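Gathering examples: notes for the Narudstead meet-up, Friday slot

Slide 1. Title
Say hello. Say where the fire exit is. Wait for the people at the back who are still doing things with the coffee machine.
Working title was "Teaching a robot to pick things up". Changed it to "Asking a robot to pick things up, 700 times". Pause here in case of laughter. Move on briskly if none.

Slide 2. What we thought the job was
We thought it was a modelling job. The plan on the whiteboard in Morcombe had one small box labelled "get data" and a very large box labelled "train". Swap the sizes and you have the year we had.
An example, for us, is one go at one task, from hand open to hand open again, with a person steering. We kept the wrist camera view, the joint positions and the steering commands. Every go gets a one-line note typed by whoever was driving. Read out a couple of the notes if time. ("Fine." "Less fine." "Was thinking about lunch.")

Slide 3. The count
700 recorded goes in the first set. 126 thrown out. Leave that up for a moment.
Most of the 126 were our fault and not the arm's. Recording started late, recording never stopped, the note said one object and the video said another. One morning in October the clocks on the two machines disagreed and the arm appeared to react to things before they happened. Very impressive until you try to learn from it.

Slide 4. Choosing objects
First set was all blocks. Lovely, square, obedient blocks. The model became extremely good at blocks and treated everything else in the world as a block that was letting itself down.
So the Gollavwood set is awkward on purpose. Rule for buying: if you would swear at it in a kitchen drawer, it goes in. Thin, springy, shiny, tangled, see-through. Spread them over the table and leave some near the target, so the model has to learn what to ignore.
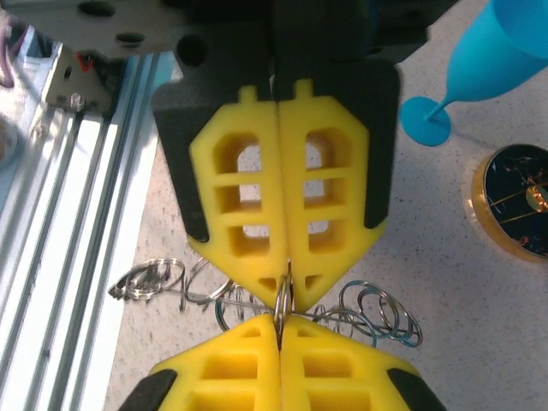

Wrist view, Gollavwood set: wire ring puzzle held at the fingertips, blue stemmed cup on its side behind.

Slide 5. Why wire is horrible
Let them look at it before talking. Ask where they would grab it. Everyone says "the middle" and then can't say where the middle is.
Points to make: the grip is on a spot where several loops cross, with a cluster out to either side. Move your fingers a little and it is a different problem. Steel is shiny, the tabletop is speckled, and the view comes from the wrist, so the fingers take up a good part of it whether you want them to or not. Mention the openings in the yellow pads: table shows through them. Early on we masked the fingers out as one solid shape and threw away useful pixels for weeks. Own up to this, somebody in the room will have seen the repo.

Slide 6. Drivers
We had 2 drivers for the first set. They had 2 styles. One came in from above every time, quick and clean. The other crept up from the side as if the object might bolt. The model learned both and then averaged them, giving a confident swoop into the table.
Fix: log who was driving, and let the model know. Boring, worked better than anything clever we tried. Don't tell people to drive the same way, they only drive worse.
Keep the fumbles. If a driver drops the thing and picks it up again, that is a good example of picking up a dropped thing. We binned those at first for being untidy.

Slide 7. What I'd do again
Check ten goes by eye before lunch, every day. Write the note straight away. Change the clutter between goes, even when you can't be bothered, which will be always.
(Skip the Lyons comparison if running late. If not: same task, different room, different lighting, and the scores fell off a cliff. Don't let this turn into a discussion about lamps.)

Slide 8. Questions
Likely ones: can we have the data (not yet), could you do this in simulation (blocks yes, wire no, please bring your own wire model), how long does one go take (depends on the driver, see slide 6).
Take the adaptor home this time.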